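# Finodton's old market hall gets its new floor, and people are already getting down on it

*Finodton, May*

If you have walked past the old market hall on Amegashie Street in the last few weeks, you will have noticed that the brown paper has come off the windows and that the lights are on well into the evening. The work inside is nearly done, and the part everyone seems to want to talk about is the floor.

Those of us who grew up here remember the old one very well. It was a dark red concrete that had been patched and painted and patched again, and it gave off a chalky dust that went home with you on your shoes and your trousers and (if you had been to the Saturday-morning jumble sales as a child, as I had) on your knees as well. It was cold in winter and it sweated in summer. When the roof leaked, as it did for a good many years, there was a dip near the side door that turned into a pond.

All of that is gone. The new surface was supplied by Skistik, and it covers the whole of the main room, 400 square meters of it, from the front doors to the little stage at the far end. It is a pale color, close to white, and it makes the hall feel a good deal bigger than it used to. People who came in for the first look-around evening kept stopping just inside the doors, and more than one of them asked whether they ought to take their shoes off.

They need not have worried. The floor is meant to be used, and it will be used hard. The plan has always been for one room that can hold a toddler group at nine in the morning, a soft tennis session before lunch, a dance class after school and a supper in the evening, and the timetable taped to the office door is already filling up nicely.

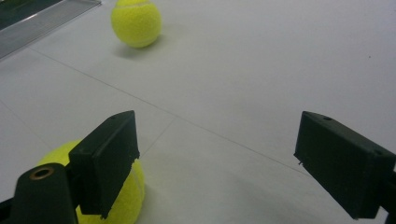

*3 min read*

Soft, even light suits the new floor very well, and so does a tennis ball, whose yellow-green looks brighter than ever against all that pale gray-white. The surface has a smooth, matte look, and the seams are so thin and faint that you have to get down close to follow one along. A few of the children at the look-around evening did just that, lying flat on their stomachs with one eye shut, and I will admit that I got down and had a try myself, though getting up again took rather longer.

There was some grumbling about the color when the samples were first put out on a table in the library, and it would be unfair to leave that out. Finodton is a muddy place for half of the year, with the river on one side and the allotments on the other, and a good number of people felt that a pale floor was asking for trouble. A gray the color of a wet slate had plenty of friends, and so did a warm tan that somebody compared to a digestive biscuit. In the end the lighter shade won, mainly on account of the windows, which are high and rather small and have never let in as much daylight as the hall could do with.

To help with the mud, there will be a long stretch of matting inside the front doors and a boot rack in the porch. Elletti, the shop on the corner, has offered to keep a basket of spare indoor shoes behind the counter for anyone who turns up in rubber boots and finds themselves stuck – a kind thought, and one that I suspect will be put to the test before the first week is out.

The money came together slowly. The floor fund was started with a plant sale, and then there were the quiz nights, the sponsored walk, the second plant sale (a much wetter one) and a great many cakes. The final count from this spring's appeal was $2,342, and that closed the last of the gap. If you bought a raffle ticket or a tray of tomato seedlings at any point along the way, then a little piece of the floor is yours, and you should feel free to come and stand on it.

For the opening weeks the hall will take bookings of up to 50 people at a time while the new fire doors are being signed off, and after that the full number will be allowed again. Regular groups have been given the first pick of the morning and evening hours. Afternoons are still fairly open, so if you have been meaning to start something – a chess club, a choir, a place to knit and complain about your knees – it would be a good moment to ask.

A few small jobs are left to finish. The skirting along the north wall has still to be painted, the kitchen hatch sticks, and the clock over the stage has been sent away to be mended and is expected back in time for the summer supper. The big curtains are staying put for now, although they do look a touch tired next to everything else.

Soft tennis starts at ten in the morning, and rackets and balls are provided. Please bring clean indoor shoes and a drink with a lid. Booking forms are in the porch, on the left as you come in, and finished forms can go through the office letterbox at any hour.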